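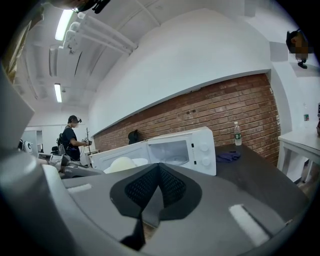
*Fig. 1. Microwave station, door open, taken from the hand-held gripper camera.*

**Ticket:** Recorded examples rejected at import, microwave station
**Reported by:** Sosina Assefa, Collection
**Assigned to:** Robel Degefa, Data Tools
**Copied:** Dumisani Lekota, Tsehay Ayele
**Opened:** 2026-05-12
**Priority:** High
**Status:** Resolved, one follow-up item open

## Problem as reported

Of 118 examples submitted from the microwave station, the Luvent import step rejected 61. Each rejected example carried the message "finger width missing for part of recording." Examples submitted from the other stations during the same session were accepted without error.

The task at this station is to open the microwave door, place an item on the turntable, and close the door. The operators followed the written procedure and reported no fault on the gripper during recording. The collection target for this task is 300 accepted examples, and the training team has asked that the target remain unchanged.

## Log

**Entry 1, R. Degefa.** The rejected files were opened and reviewed by hand. Video and motion data are complete in every case. The gap is confined to the finger width reading, which is calculated from the white marker strips on either side of the fingertip pad. In each rejected file the reading stops for one continuous period and then returns.

**Entry 2, R. Degefa.** The shortest gap in the rejected group is 24 video images long. The import step accepts shorter gaps and fills them from the readings on both sides. The limit has not been changed since the station was set up, and it is not proposed to change it now.

**Entry 3, S. Assefa.** Please confirm whether the white interior of the microwave could be confused with the marker strips. The operators asked this question at the end of the session.

**Entry 4, R. Degefa.** This was tested and ruled out. With the gripper held still in front of the open door, both strips were found in every image. The reading was lost only when the gripper was moved inside the cavity.

**Entry 5, T. Ayele.** Exposure settings were compared across stations. The microwave station was using automatic exposure, while the others use the fixed Rivent profile. When the gripper entered the cavity, automatic exposure raised the brightness and the strips lost their printed detail. The import step then failed to recognize them.

**Entry 6, T. Ayele.** The fixed profile was loaded and a short set of trial recordings was made. All were accepted. Images inside the cavity are darker than before, but the turntable and its edge remain clear enough for labeling.

**Entry 7, D. Lekota.** The training team has reviewed the trial recordings and accepts the darker images. The 61 rejected examples should not be repaired by estimate. They are to be marked "video only" and kept out of the training set.

## Cause

The station profile was replaced with the default during the last Rollbridge update. The update does not preserve local camera settings unless the profile has been locked, and the profile at this station had not been locked.

## Corrective action

1. The fixed exposure profile has been restored and locked.
2. The start-of-session check now includes one recording with the gripper fully inside the cavity, imported before further examples are collected.
3. The rejected examples have been marked as instructed in Entry 7.
4. Replacement examples will be collected under the existing task number. Operators should not open a new one.

## Open item

N. Ursu has been asked to add a warning to Rollbridge that appears when an update would replace an unlocked profile. The change is planned for the June release. Until it is installed, station leads are to check the profile name after each update and enter it in the station record.

Ticket closed by S. Assefa. The open item has been transferred to the Rollbridge queue.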